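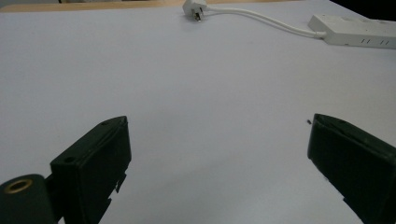 Appeal window in the Amoah petition: 14 or 10 days?

Forum: Detention and Expression Cases > Procedure
Started Jul 10, 2022

beltside_reader
The Pokgate regional court issued its written ruling in the Amoah matter. The pamphlet charge stands and the sentence is unchanged. The press summary says the defense has 14 days to file. The notice posted by the court registry says 10. Both cite the same section of the criminal procedure code. Which one controls?

docket142
The registry notice. A press summary has no legal effect. If the two conflict, file by the shorter date and argue later.

kestrel_m
Disagree in part. Section 886 has two periods. Ten days applies to an appeal on the sentence alone. Fourteen applies when the conviction itself is contested. The registry uses one form for both and the clerk fills in the number by hand. I have seen the wrong number on that form before, in a licensing case.

docket142
Was the wrong number corrected in the licensing case?

kestrel_m
Yes, on motion. It took until the following May.

docket142
Then my advice is unchanged. A right you get back in May does not help a person who is in custody now.

beltside_reader
The defense is contesting the conviction. Their grounds are that the pamphlet was never distributed and that the translation used at trial was not certified. So on kestrel_m's reading it would be 14.

osteo_translation
Some background on the second ground. The code requires a certified translation only when the accused does not speak the language of the court. It says nothing on translating the evidence. The defense is relying on a practice direction, and those bind the registry, not the judge. I would put the distribution point first in the brief. It goes to an element of the offense.

kestrel_m
The practice direction was adopted by the full bench. I would not treat it as only administrative.

osteo_translation
Adopted by the full bench, yes, but under its administrative powers. Read the preamble.

kestrel_m
I have read it. The preamble cites both powers. We are not going to settle this here.

plainfile
Separate question. Does an appeal stay the sentence automatically, or is a motion needed?

docket142
Motion needed. File it with the notice of appeal, same day, as a separate document. The registry has rejected combined filings.

plainfile
And outside observers? The Beltside monitoring group was kept out of the last hearing.

beltside_reader
They were told the request was late. Requests go to the court president, in writing, before the hearing is listed. Once it is on the list the clerk will not accept them.

osteo_translation
The request also has to give each observer's full name as it appears on the travel document. Initials were refused last time.

beltside_reader
Update: counsel filed the notice and the stay motion this morning, inside both periods. The registry stamped them separately. No hearing is listed yet, and the observer request went in this afternoon.

kestrel_m
Good. I would still like the form fixed.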